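Skorham, 2019-04-14

**The Dikville Accordion Weekend is back in September, and we finally have a roof**

Hi all, Declan Haslam writing, for anyone who covers music, small towns or loud hobbies. I run the Dikville Accordion Weekend, and I'm very happy to say that our third one will be held indoors! The old Rustad feed hall has been patched up, it seats 96, and I've stood at the back and listened to a button box played on the stage with no microphone at all. It sounded huge.

If you came last time you'll remember the tent (and the wind). We still sold almost every ticket, and people kept asking me afterward if there'd be more dancing. Yes! Both evenings end with 2 hours of polkas and waltzes, floor cleared, beginners welcome, boots fine.

What's new:

- A repair bench run by Ponance Reeds, first come, first served
- A beginners' class with loaner instruments, kids from eight up
- A swap table for sheet music, straps and cases

Tickets go on sale at the Skorham library desk and by mail. Write to Box 1422, Dikville, and please put your phone number on the envelope, my handwriting is bad enough without guessing at yours. Press folks get in free, just tell me which evening.

Bellows are the subject of my own talk on the opening morning, and I could go on about them all day. A squeezebox is lungs first and keys second, and most of the sad wheezers that come to our bench have a leak at a corner fold. I'll be passing around card and leather samples and talking about other bellows too, like the black rubber kind with fat round ridges that narrow down to a plain collar over a metal pole. Bring your leaky ones along and we'll hold them up to a lamp together. 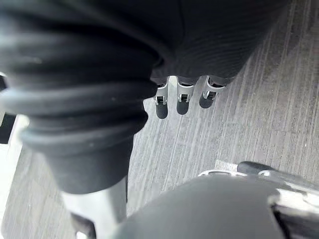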